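4.2 Claim spread and what people did with it

Coding of the forum material started in June and took longer than planned. The Narkach board had 2,000 posts on the "humming lights" story, 890 of them usable after we dropped reposts and one-line replies. Zumley smaller, messier, mostly people quoting Narkach back at each other. Both boards treat the lights over Vokau as one event. They are at least two, going by the times people give (just after 9 p.m. and again before dawn), but the retellings merge them early and never pull them apart again.

Coding scheme as in section 3. Every post got one source label: own sighting, friend or relative, earlier post, broadcast, no source. Own sightings made up only 52 posts. Of those, 5 gave a direction, a time and a duration together. The rest gave one or two of the three, or a feeling ("it was looking at us", "the dogs knew"). We kept the feelings in. They travel further than the times do.

The ex-employee claim needs its own note. A poster said they had worked at the Lyimo tracking station and had seen a log of the object. No log was ever posted. Other users asked for it, politely at first. Within the same thread the claim had changed from "a log" to "the logs" to "leaked logs", and later posts cite the leak as settled. Nobody in the chain seems to be lying on purpose. Each person rounds up a little. Same pattern as the crop ring material in section 2, though faster, and with less joking.

Doubters were not ignored, which we had expected them to be. Posts offering a plain cause (flares, a weather balloon, headlights on the ridge road) drew more replies than posts agreeing with the story, and longer ones. But the replies almost always moved the topic on to who was hiding the log. So the doubt keeps the thread alive and near the top of the board, where new readers meet it. We did not test wether those readers came away more or less convinced and the data cant say.

Limits: English posts only. Deleted posts missing, and some of the deleted ones were probably the interesting ones. Dates on Zumley are the date of last edit, so order within a thread is a best guess there. Source labels were assigned by one coder and spot-checked by a second, disagreements mostly between "friend" and "no source".

Figure 3. Processor in its socket on a green motherboard, between two gripper fingers.
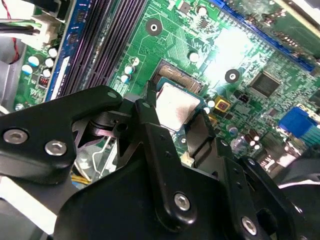
A reader of the draft on the Zumley board objected to the merging argument: the two sets of times could come from one long event seen from opposite sides of the ridge, and people who slept through the middle of it would report only the end they saw.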